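Ceasefire in Trarkside: read the small print

19/06/2022

The agreement signed in Sandgate is being called the end of the fighting over Trarkside. I'd wait. It runs to 135 clauses, and the one on pulling back heavy guns has no deadline in it. Both sides say 2807 families may go home. Neither says who will clear the road they would have to use.
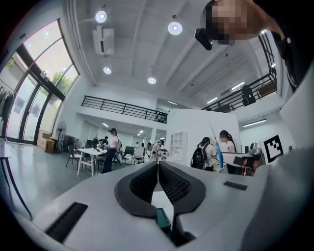
The last truce, in November, was announced in much the same words and fell apart before the first convoy got through. This one does add monitors, 100 of them, for a front line that crosses two mountain districts. They can file reports. They can't enter a barracks without the local commander's permission.
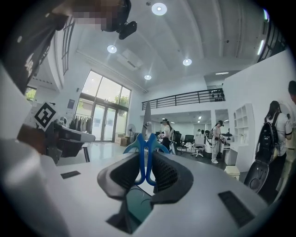 A reader in Sandgate writes that any pause is worth having, and that people there slept through the night for once. Fair enough, and I hope it lasts. But the prisoner lists still haven't been exchanged, and the crossing at Nestico remains shut to everything except military traffic.

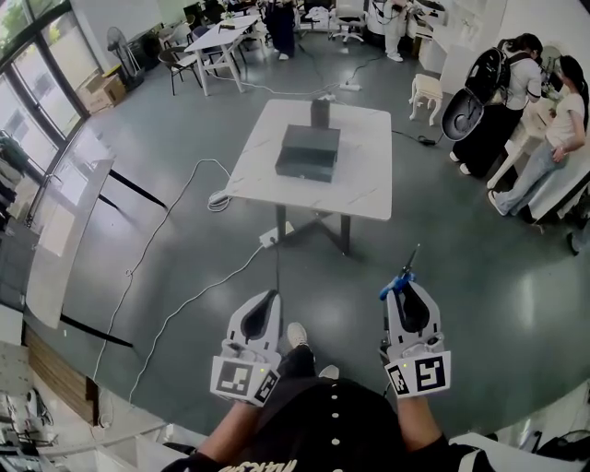

Why would they open it, asks another subscriber, when both armies collect fees there? I have yet to see an answer from either delegation. The next round of talks has no date.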